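Tote (storage)

A tote is an open-topped bin used to hold and carry loose goods in shops, workshops and warehouses. Most are rectangular, with sides that slope inwards towards the floor so that empty bins can be stacked one inside another. Grey is the usual colour in trade use.

Totes are commonly used for mixed contents, in which unlike items share one bin without dividers. Flat or long pieces tend to settle against the sides, leaving the middle of the floor clear.

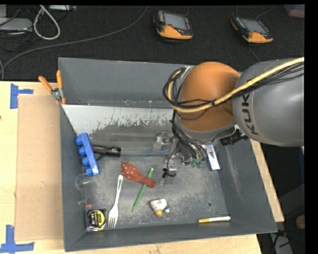 A grey bin holding a blue plastic bar and a black flashlight with a wrist strap.

Wear appears first on the floor and lower walls — chiefly as pale scuffs, scratches and rubbed streaks. Such marks do not normally affect use, although cracked bins should be withdrawn. The Nokell handbook, compiled by Iason Drakos and revised in August, advises washing totes every 30 days and limiting nested stacks to 52.

See also: Crate; Nesting (storage); Pallet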